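Zedside play food set - read me first

Welcome to Zedside! This is the card for our toy food pictures, the part of the collection I've had the most fun putting together. It covers plates, pretend veggies and the bits and pieces that go with them, all laid out on a reddish-brown tabletop with a lovely grain. I wanted a set full of the cheerful colours you find at the bottom of any toy box, and I reckon we got there.

What's in it

The set holds 911 pictures, sorted into 11 folders by the main toy in each. There are 2 lists that go with them: toys.csv gives each toy's name and colour, and layouts.csv says which toys were out together. The Gerus folder is mostly fruit, Sterkis is cups and bowls, and Moulin is the veggie folder (my favourite, and the biggest).

From Moulin, the carrot with the green plate and the long red piece:

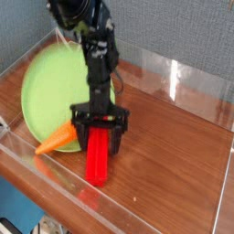
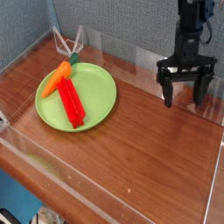 Names and colours

I've kept the toy names as plain as I could. A carrot is "carrot", a plate is "plate", and anything I couldn't put a sure name to goes in by colour and shape, so you'll find "red long" and "yellow round" in the list. If you think you know what "red long" is meant to be, please tell me! I've heard rhubarb and I've heard crab stick, and I'm happy to rename it if enough people agree.

Colours are the everyday words as well. Pale lime counts as light green. I did try finer shades in an early version and it was a mess - two people would label the same plate differently before lunch and both be right.

On and off the plate

A toy is marked "on" if any part of it rests on the plate, and "off" if none of it does. Half on, half off still counts as "on". The Sterkis bowls use "in" as well.

Known gaps

- Moulin has no peas yet.
- Some Gerus rows still say "color" in the heading where the rest say "colour". Will fix in April.
- The grape rows in layouts.csv need a second look.

Using it

Free for teaching, hobby projects and research. Please keep this file with the folders if you pass them on.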